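Subject: Re: Cerkara open afternoon – anyone go?
From: Aled Humphreys
To: Gridirley Makers list

Larysa Yurchenko wrote:

> Did anybody get along to the Cerkara open afternoon in the end? I had to
> cover a shift and missed it. The leaflet said two-armed assembly "at human
> skill level", which is a big claim for a unit on the Wiltine estate. I'm
> asking partly because the school has been offered a visit in February and
> the head wants to know if it's worth the coach. Also, is it true they let
> you have a go?
>
> Larysa

Larysa, I went, and I stayed until they started stacking the chairs, so you can have my grumbles in full.

First the good bits. Parking was easy, the tea was free, and the people running it were friendly and didn't mind being asked awkward questions. There were 30 of us on the sign-in sheet. We got a talk with slides, which I'll spare you, and then we were let through to stand round the bench where two arms were working with toy building bricks on a dark stone top.

My trouble is with the words "human skill level". I have a grandson of four who would have been done and asking for biscuits. Each go began with a person laying the bricks out by hand, and I noticed they were always put down in much the same part of the bench. I asked whether I could move one to the far side. The answer was that it would "probably cope" but they'd rather keep to the plan for the afternoon. Fair enough, it's their kit. But a demonstration where the visitors can't move a brick isn't telling you a great deal.

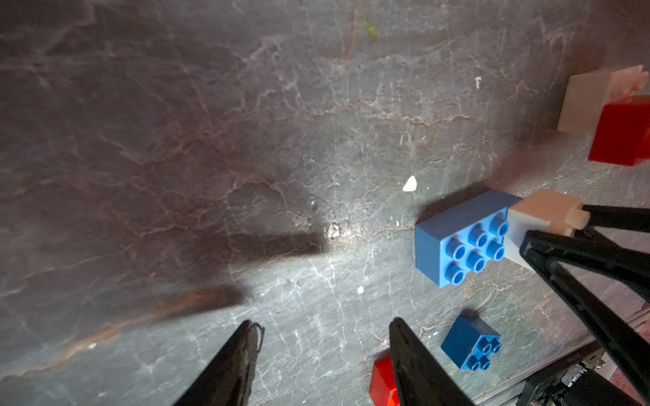
I kept a tally on the back of the leaflet, as you'd expect of me. They did 17 goes while I was stood there. The arms got two bricks properly pressed together in nearly half of them, and I was being generous about "properly". The rest ended with a brick skidding off, or both arms stopping dead until somebody pressed a key. When I read my figures out, the chap at the bench agreed with them straight away and said the slides had been made from better runs. I thought more of him for that than I did of the slides.

The lighting bothered me as well. It was strong and uneven, and the arms threw big shadows over the very bit of stone they were meant to be looking at. I asked if that was deliberate, to make it harder. He said partly, and partly it was the lamp they had. The cameras are small things down by the grippers, so I'd have thought a shadow in the wrong place matters quite a lot. He said they train with all sorts of light so that it doesn't. I couldn't tell from where I stood whether that was true or not.

You asked about having a go. Yes, sort of. There's a pair of handles they call the Calvo set, and when you move them the arms copy you. I had my turn and it was much harder than it looks. You lose all feeling for how hard you're pressing. I got one brick onto another at the third attempt and was absurdly pleased. I'd add that the arms were at their best when one of the staff was on the handles, and at least two people near me went home thinking the machine had done that part by itself. It was explained, but it was explained once, early on, with the kettle going.

As for the school – I'd say go, if they'll promise every child a turn on the handles and if somebody says plainly which parts are driven by a person and which aren't. It's 40 minutes on the coach each way, so get that promise in writing. I wouldn't take them for the talk.

I have asked Cerkara for their full results, the bad runs included. No reply yet.

Aled

3 replies · 6 likes · Share this message

Comments

brackenside: I was one of the two who thought it was doing it by itself! Nice afternoon though, and my daughter hasn't stopped going on about the handles.

Larysa Yurchenko: Thank you Aled, very useful. I'll ask about the turns before we book anything. Did they say what it's all for, once it can do bricks?

Aled Humphreys: "Light assembly". I asked of what, and we were back to the slides.

Gridirley Makers mailing list archive | Contact the list owner | Messages remain the copyright of their authors | Back to top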